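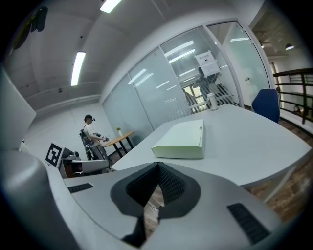
A strip of brown wood-grain floor.

Why does wood have lines in it?

Look down. If you are standing on a wooden floor, or a floor doing its best to look like one, you will see lines. Some run straight, some wiggle, and some go round a dark spot like water going round a rock. Grown-ups call this the grain. They also call the stuff in porridge grain, and they see no problem with that.

To find out where the lines come from you have to start with a tree, and trees are slow, so sit down.

A tree grows in two directions. It gets taller at the tips, which everyone notices, and it gets fatter round the middle, which it is considered rude to mention. The fattening happens just under the bark, in a layer so thin you would need a microscope to see it properly. It is called the cambium. All through the growing season the cambium makes new wood on its inside and new bark on its outside, and gets no thanks for either.

In spring, when there is usually plenty of water about, many trees make wood in a hurry. It has big, roomy cells and often looks pale. By August the tree has calmed down. The cells it makes now are smaller and squashed together, so the wood looks darker. Then comes winter, and the tree stops work altogether. Next spring it starts again with the pale stuff.

One pale band and one dark band make a ring, and a ring is usually one year. There is an old larch stump above the village of Peruler, 956 metres up a hill, that has 152 of them. Annelies Stöckli counted them with a pin and a magnifying glass, lost her place when a goat arrived, and had to go back to the middle. She would like it known that the goat was not helpful the second time either.

So why are there lines on a floor and not circles?

Because of the way a tree is sliced. Think of a stick of seaside rock. Cut it across and you get a circle with a message in it. Cut it along its length and you get long streaks, and a telling-off for using the bread knife. Tree rings work the same way. Planks are cut along the trunk, so you see the rings from the side, stretched out into lines.

Where the saw goes matters too. If it passes close to the middle of the trunk, the lines come out fairly straight. Nearer the outside, it skims the rings at a slant and you get tall pointed arches, one inside another. Erick Makori, who has made tables in Adton since before he could see over one, calls these "cathedrals". Other people who work with wood call them that as well, but he says it with more feeling.

What about the dark spots?

Those are knots. A knot is the bottom of an old branch. As the trunk got fatter it grew round the branch and swallowed it, a bit each year. The wood had to bend to get past, and that is why the lines swerve. Some knots look like eyes. If your bedroom door has 2 of them side by side, you already know.

Is it always real?

No. Plenty of floors, desks and cupboards are covered with a printed picture of wood. A good one can fool almost anybody, but pictures get used more than once. Pick a knot you like and go hunting for its twin. A real tree never grew the same knot in 3 different places with the same scratch beside it.

You can also look at the end of a plank, if you can find one. On real wood the lines carry on over the edge and turn into bits of ring. Please ask before pulling up the floor.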